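Home | Product Reviews | Nursery | Kitchen | Household | Archive

Brurkilby Bedside Cabinet: A Review for Family Housing Managers

Print this article | E-mail to a colleague | 3 comments

September 2008 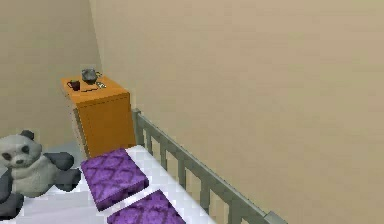

Purpose of the Review

The Rurndale Housing Office furnishes 48 family apartments. Each apartment has one room set aside for a young child, and each of those rooms requires a small cabinet for clothing, bedding and the things a parent needs within reach at night. The cabinets bought when the apartments opened have reached the end of their service. The Office therefore undertook a review of the Brurkilby bedside cabinet, sold under the Sindunix label, before placing a larger order.

The Office received 15 cabinets in March and placed them in occupied apartments. Residents were asked to use them in the ordinary way and to report any difficulty to the front desk. Staff inspected each cabinet at move-out or at the end of the trial, whichever came first. The Office paid the full catalog price and accepted no samples.

Delivery and Packing

The cabinets arrived flat, one to a carton. The cartons were of good weight, and the corners of the panels were protected by folded card. One carton had been crushed at one end and the side panel inside was chipped. The supplier replaced the panel without charge, although the replacement took 25 days to arrive and was sent first to the wrong building.

Managers who receive goods at a central dock should note that the cartons carry the product number on one short side only. When they are stacked with that side to the wall, the finish cannot be identified without moving the stack. Two of our cartons were opened for this reason alone.

Assembly

Assembly is within the ability of one person with a screwdriver. The printed sheet has drawings and very few words. Step 6 shows the drawer runners from the rear, while every other step shows the cabinet from the front, and three of our staff fitted the runners upside down as a result. The drawer will go in when the runners are reversed, but it will not close fully.

The back panel slides into a groove and is held by nine small nails. The groove is shallow. If the cabinet is not square when the nails are driven, the panel bows outward and the drawer rubs. We recommend measuring corner to corner before nailing. The sheet does not mention this.

A bag of spare fittings is supplied, which was appreciated. It contained extra screws but no extra cam locks, and the cam locks are the part most easily lost.

Stability and Safety

Any piece of furniture in a young child's room must be judged first on whether it can be pulled over. With the drawer closed, the cabinet stands firmly on both carpet and tile. With the drawer fully open and loaded with folded blankets, it tips forward under moderate hand pressure. The Office considers this unacceptable unless the cabinet is fixed to the wall.

A wall strap is included. The strap itself is adequate, but the screw supplied with it is too short to pass through plaster and hold in the stud behind. Our maintenance staff used longer screws from stock in every case. A housing office should add the cost of these screws, and the labor to fit them, to the price of the cabinet.

The drawer has a stop that prevents it from being pulled out by accident. The stop works well. It can be released by an adult for cleaning, using a small tab on each side. The top edges of the cabinet are slightly eased, but the corners are sharp enough that we fitted corner guards in apartments with children who were beginning to walk.

The Office also reminds managers that placement matters as much as construction. A cabinet should stand far enough from a crib that a child cannot use it as a step, and cords from lamps or monitors should not hang within reach. These points are covered in our resident handbook and apply to any make of furniture.

Finish and Cleaning

The finish was tested with warm water and mild soap, with the disinfectant used by our cleaning contractor, and with the common spills of a child's room. Milk, juice and diaper cream wiped away without a mark when dealt with the same day. Crayon required a second wiping. A felt marker left a shadow on one top that could not be removed.

Cups left standing overnight produced pale rings on four of the tops. The rings faded over a week or two but did not disappear on the oldest. The supplier's care leaflet advises the use of a coaster or cloth, and residents who had been given the leaflet reported fewer marks. It should be handed over with the keys, as it is otherwise thrown out with the carton.

Drawer fronts held up better than the tops. The screws behind the drawer pull work loose with use and should be tightened once after the first month.

Comparison With the Khunthong Cabinet

Several offices in our network use the Khunthong cabinet, and we have two in a guest apartment. It is heavier and arrives assembled. Its drawer is shallower and will not hold a folded crib blanket. It is steadier with the drawer open, though it too should be strapped to the wall. The Khunthong costs considerably more, and delivery is by appointment only, which is difficult for a site without a full-time receiving clerk.

For apartments that turn over every year or two, the ability to replace one damaged panel is of real value, and here the Brurkilby has the advantage. For a permanent installation the Khunthong would be the better purchase.

Findings

The Office finds the Brurkilby cabinet suitable for family apartments, subject to the following conditions.

It must be strapped to the wall with longer screws than those supplied.
Drawer runners must be checked by a second person before the cabinet is placed in use.
Spare cam locks should be ordered with the cabinets.
The care leaflet must be given to the resident at move-in.

Offices that are unable to carry out the wall fixing with their own staff should not purchase this product. The Office has ordered cabinets for its remaining family apartments and will inspect them at each change of tenancy.

Print this article | E-mail to a colleague | Shared 9 times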